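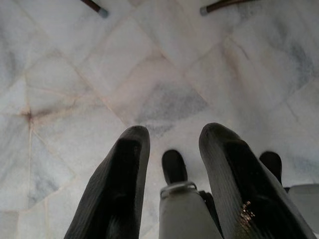 Unfold the Flotmont table on a flat, hard floor. Tile joints can catch a foot cap, so check all four before loading.

1. Open the legs until the X-brace locks.
2. Stand the table up and press on each corner. 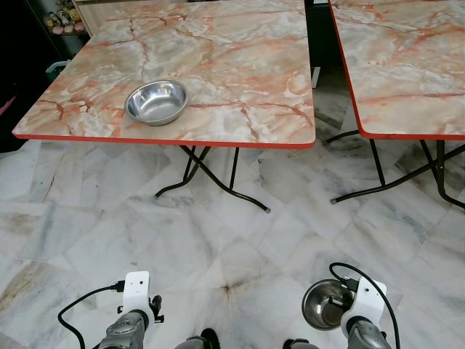
*Two tables set up, bowl on the left one*

3. Leave a narrow gap between tables — the edge bands chip if they knock together.

 **Caution:** Do not exceed 54 lb per table. 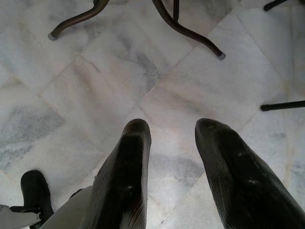
## Placing the bowls

Set the large bowl down first. Lift it to move it; dragging scratches the top. 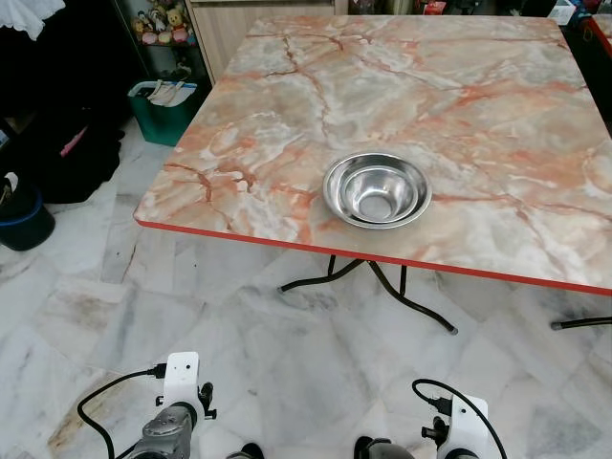 **NESTING**

Put the smaller bowl inside the larger one, both empty. Keep them back from the edge band.

Note: wipe the top with a damp cloth before folding.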